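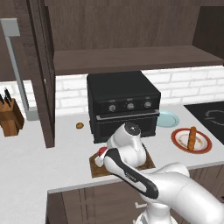 ## 4. Running the kitchen demo on your open day

Visitors love this one! The kitchen is the part of the Skernari kit that people crowd round, and with a little practice anyone on your team can run it. Allow 2 helpers, one at the keyboard and one facing the visitors.

### 4.1 Before the doors open

1. Start the demo computer and wait for the Skernari menu.
2. Choose **Kitchen**, then **Load**. The first load is slow - we've seen it take 3 minutes on an older laptop - so don't press **Load** again.
3. Turn the big screen so that people at the back can see the chopping board.
4. Set **Arm speed** to 200. It goes higher, but visitors can't follow the gripper and you'll find yourself talking over the good bits.
5. Run the whole thing once from start to finish.

> **Note:** If the arm doesn't respond to the hand controller, unplug the controller, go back to the menu and load the kitchen again.

### 4.2 With visitors

1. Press **Reset** to put the food and the arm back at their starting places.
2. Show the arm moving by itself first. Press **Play** and let it work over the board.
3. Press **Pause** while the gripper is holding something and swing the view round with the mouse. Children usually spot the toaster oven and want to know if it can cook!
4. Hand over the controller. Give each person one simple job, such as moving the small red object to the other end of the board.
5. Press **Reset** before the next go.

Dropping things is fine and often gets the biggest cheer. Chrysanthi Mitsotakis-Vlachou ran this at the Rerberg open day in July and let a whole school group try to pick up the bread roll, with plenty of advice shouted from the back row.

> **Caution:** Keep the controller cable off the floor where people walk. Tape it to the table leg.

> **Caution:** Don't close the lid of the laptop between groups. The kitchen will have to load again from the beginning.

### 4.3 Saving attempts

Skernari keeps the last 2,000 attempts and then writes over the oldest. To keep a good one, press **Save** before **Reset** and type a short name for it. Saved attempts appear under **Replay**, so you can show them during quiet spells.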